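Workshop > Tips > Arm software > Tabletop picking

July 2024
By Bhavana Unnithan

Most of the trouble people bring to our bench nights is in the software, and most of that comes down to a handful of settings. These are the tips I end up repeating. They assume a small arm with a two-finger gripper, a camera mounted near the wrist, and a laptop running some kind of planner. I use Jonon for planning and Buvenska for logging, but the advice carries over.

Set the table height in software before anything else. Touch the closed fingertips down gently at three corners and the middle, write down the readings, and fit a plane to them. If you put a cloth on the table, do it again with the cloth on. Fleece compresses, so touch down lightly and take the first contact, not the lowest point you can reach.

Lock the camera. Auto exposure and auto white balance should both be off once the lamp is where you want it. A color threshold tuned under a warm bulb will fall apart under a bluish one. Save the camera settings in the same folder as the thresholds and load them together. Otakar Kuruc keeps one folder for each lamp and never edits them during a session.

Test your segmentation on a patterned surface. A plain mat makes almost any method look good. On a print, a pale object shares its brightness with half the background, and a simple threshold will hand you a dozen blobs. Filter by height above the fitted plane first and by color second. If you have no depth, take one picture of the bare cloth from the same arm pose and subtract it, then do not touch the cloth until you are done.
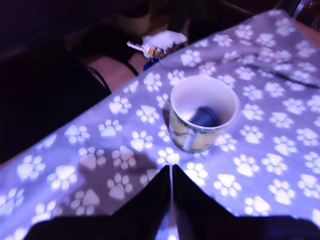 Nearly closed fingertips lined up on the mug, paw-print cloth underneath.

Treat shadows as their own class. The gripper throws a large soft one, and it moves with the arm, so background subtraction will report it as an object. Compare hue as well as brightness: cloth in shadow usually keeps close to its own hue. On our setup I also mask out the fingers using the known gripper position. The mask needs a margin of a few pixels, and it has to be updated every frame.

A cup is two problems. Picking up the cup means finding the rim and wall. Picking something out of the cup means finding the opening, then a place inside it where both fingers fit. Write these as separate routines with separate names. Sudheer Arumugam had a single routine with a flag, and he spent most of an evening on a run where the flag was set wrong.

For the inside pick, check these in the planner:
- Finger width plus opening travel against the inner diameter of the cup, at the depth you will reach.
- Approach angle. Come in close to vertical unless the object leans on the wall, then tilt to match the lean.
- Lift height. The object has to clear the rim before any sideways move.

Dark objects often come back from a depth camera as a hole. Do not fill the hole with the average of its neighbors, or the object will disappear into the side of the cup. Mark those pixels as unknown and take a second view from a different wrist angle.

Add a keep-out box for anything you are not picking — cables, keys, chair backs near the table edge. A thin cable lying flat may not show up in the height filter at all, so draw its box by hand in the planner. Boxes that run past the edge of the table are fine.

Slow down near contact. I cap speed at 46 mm per second for the last part of the approach and let it run faster elsewhere. Put the cap in the config file, where the next person can find it.

Log every attempt, including the ones you stop by hand. Our log has 1366 attempts in it since December, and 447 of those are marked as stopped. Geetha Alva sorted the stopped ones by cause and found the plane fit at the top of the list, so we now refit at the start of each session.

Name log files by date and object, and keep the config with them. A log without its config is hard to use a month later.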